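Lasus Stone and Paving

Lasus is a manufacturer of concrete paving, kerb units and reconstituted stone, based in the port town of Lavport. It supplies builders' merchants, local councils and landscape contractors, and is the parent company of the Kallis range of walling blocks.

History

The company began as a gravel yard beside the Lavport canal basin. Block making was added when the yard bought its first press, and the gravel trade was later sold. Lasus acquired the Gouveia works, a maker of cast sills and copings, in January of the year the old canal wharf closed. The Gouveia name was kept for cast products -- chiefly sills, copings and worktop slabs. 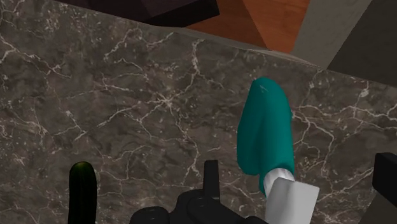
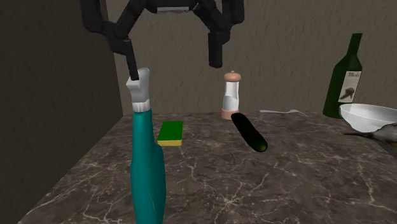
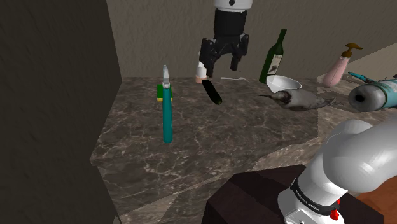
Dark veined stone counter surface.
Entry written by the Products and Materials Editor
Saturday, November 30, 2024

Operations

Production is divided between two sites. Lavport makes paving and kerbs, while the Gouveia works handles cast and polished goods. The company has roughly 400 employees and supplies 73 depots. Its catalogue lists 1412 items, including special shapes made to order.

Products

Kallis blocks are sold in 7 colours, with a split or smooth face. Paving is offered in standard and permeable forms -- the latter mainly for car parks and shared drives. Kerb units are made to council patterns and delivered on returnable pallets.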